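Pultelholm Shared Workshop
Technical Support Desk
Ticket: Wrist camera view does not agree with gripper position
Project: Nägeli two-arm build
Raised by: Urs Bühler
Opened: 2021-02-13
Priority: Normal
Status: Resolved, one item carried forward

1. Report

The member reports that the wrist cameras in the simulated model of the Nägeli build do not agree with the position held by the controller. The model runs in Kultgate on the member's own computer. The physical arms remain on the bench in the workshop and have not been powered during this ticket.

The fault was first noticed when the member sent the gripper towards the basketball in the room model. The controller stated that the ball lay between the fingers. The wrist view did not agree. The fault returned after a restart of Kultgate and after the room was loaded again from a clean copy. No error is written to the log, and the joint values printed at the end of each move are within the permitted limits.

The member had changed the gripper mount in the model file two evenings earlier to match the bracket now fitted at the workshop. The previous version of the file was kept and has been supplied.
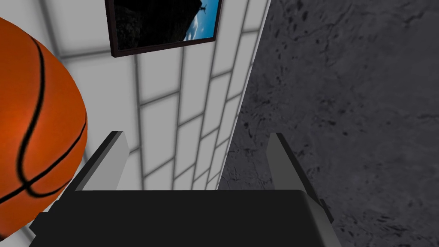 The desk asked for the target to be sent again with the wrist held at its stored approach angle, and for the gripper to be left open at the end of the move. This was done. The controller again reported the ball as centred. In the wrist view the fingers are apart with nothing between them, and the basketball lies outside the left finger, close to the corner of the palm housing. An error in the finger opening was therefore set aside as the cause, and attention moved to the mount and to the camera attached to it.

2. First checks

The following were requested and returned by the member.

Joint zero positions: compared with the workshop sheet. No difference found.

Finger travel: commanded fully open and fully closed. Both ends reached.

Ball position: read directly from the room file and compared with the value held by the controller. The values match.

Camera parent: found to be attached to the forearm link. It should be attached to the gripper mount.

The last item is a fault. When the mount was replaced in the model file, the camera entry lost its parent and Kultgate assigned it to the next link up the chain. With the wrist straight the difference is small and may be missed. With the wrist turned, the view no longer follows the gripper correctly.

The member was asked to restore the camera entry from the previous file and to leave every other line unchanged. The member was also asked not to correct the target by hand, as had been attempted before the ticket was opened. Any manual correction made at that stage would have to be removed later.

3. Second report

The member restored the camera entry and confirmed that the view now turned with the wrist. Agreement with the controller was improved but not complete. A remaining sideways error of 8 mm was measured at the fingertips. It was the same at every target tried and did not alter with the speed of the move.

The member asked whether the room model itself might be at fault, having brought it in from an older project named Hasura. The desk advised that this was unlikely, given that the error stayed with the gripper when the arm was sent to other parts of the room, including positions with the wrist tipped well back.
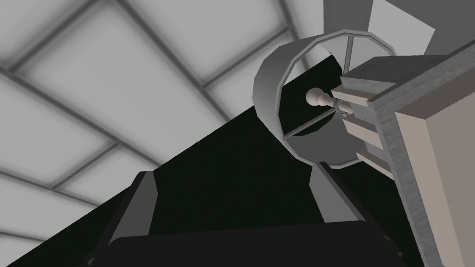

A constant error of this kind is normally found in the mount offset. The desk compared the old and new model files line by line. The new mount had been drawn from the outer face of the bracket, whereas the old one had been drawn from its centre line. The member had entered the new drawing without moving its origin. The bracket at the workshop was then measured and the distance between the two was found to be 8 mm, which accounts for the whole of the remaining error.

The instructions issued were as follows.

Stop Kultgate and close the model file in any other program.
Move the origin of the mount to the centre line of the bracket. Do not move the fingers separately.
Confirm that the camera entry still names the gripper mount as its parent.
Save under a new name and load the room again.
Send both arms to the rest position before sending either to a target.

Step five was omitted on the first attempt and the right arm stopped at its limit. No harm was done to the file. The member repeated the steps in order and the limit was not reached again.

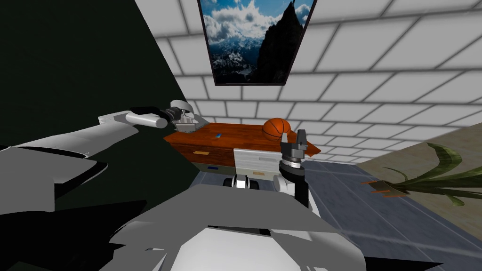

The member made 3 further runs with the corrected file and returned the log for each. The controller and the wrist view agreed in all of them. The desk has loaded the same file on the workshop computer and obtained the same result.

4. Resolution

Two separate faults were present. The camera had been attached to the wrong link, and the origin of the gripper mount had been placed on the outer face of the bracket. Both were introduced by the same change to the model file. No fault was found in Kultgate or in the room model.

The corrected file has been placed in the Nägeli folder on the workshop drive. Members using an earlier copy are asked to replace it before the physical arms are next powered.

5. Carried forward

The left mount has been corrected by mirroring the right. It has not been measured against the bracket on the bench. Urs Bühler has agreed to take this measurement at the next open session and to enter it on the workshop sheet. Until the entry is made, the left arm is to be run in simulation only.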